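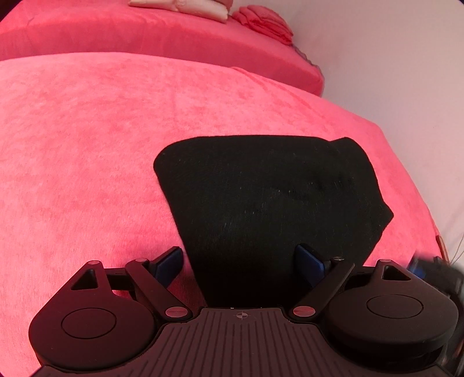
*Isstead, 5 June 2023*

## Getting a sticky drawer to run again

My mum's old chest of drawers has been driving me mad since April, so I finally gave it a morning (and two mugs of tea). If yours has plain wooden runners, you can do this too!

1. Pull the drawer right out and tip everything onto the bed. Pencil a number on the back if you're doing more than one – I didn't, and spent ages working out which went where.
2. Look for shiny patches along the bottom edges. That's where it's rubbing.
3. Sand those bits lightly with 80 grit, then something finer. Go gently, and try the drawer every few strokes.
4. Hoover out the dust, inside the chest as well.
5. Rub a plain white candle along the runners and the drawer edges. Ye-ji Ki swears by dry soap, but mine went a bit crumbly.
6. Slide it in and out a dozen times and wax again where it drags.

If it only sticks in damp weather, wait for a dry spell before you sand anything, or you'll end up with a rattly drawer all summer. I've still got the bottom one to do, and its left runner needs regluing first.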